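Can a machine make your breakfast? Gallery from the Landeg kitchen trials

Text and pictures by Rhodri Penry
March 31, 2024

For three weeks in March I was a guest at the kitchen trials in Landeg. I have written before about machines in the workshops of Tondham, where the work is always the same and the parts arrive always in the same position. A kitchen is a different matter. My question was simple: can a machine do the small jobs which we do before eight o'clock without thinking?

My short answer is: some of them, slowly, and not on every day. The group ran 1119 attempts while I was there, and 334 of these I watched myself, with a notebook and too much coffee. An attempt means one small job, for example to put a slice of bread on a plate. It does not mean a full breakfast. Nobody in Landeg claims a full breakfast yet.

The team call their control program Zirenia. It was first tested at Larnitstead on folding towels, and I am told that the towels were harder than the food. I believe this. A towel has no fixed shape, but a plate stays a plate. The longest job I timed took 14 minutes, and I would do it in one. When it was finished, the people in the room clapped all the same, and I clapped too.

I asked many times about price and always received a polite smile. I also asked when such a machine could work in a small café. One engineer said five years, her colleague said 35, and they did not agree before lunch. 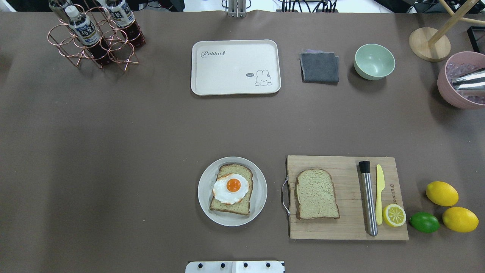

Breakfast is a good test because each thing on the table wants to be held in another way. Bread must be held softly or it is crushed, and a bottle needs a firm grip. The toast with the fried egg is for me the most difficult piece, as the yolk sits round on top and the plate must stay level when it is moved. The plain slice on the wooden board forgives much more. Lemons and limes roll, so they ask for patience. I would trust a machine today with the plain bread. The egg I would still carry myself.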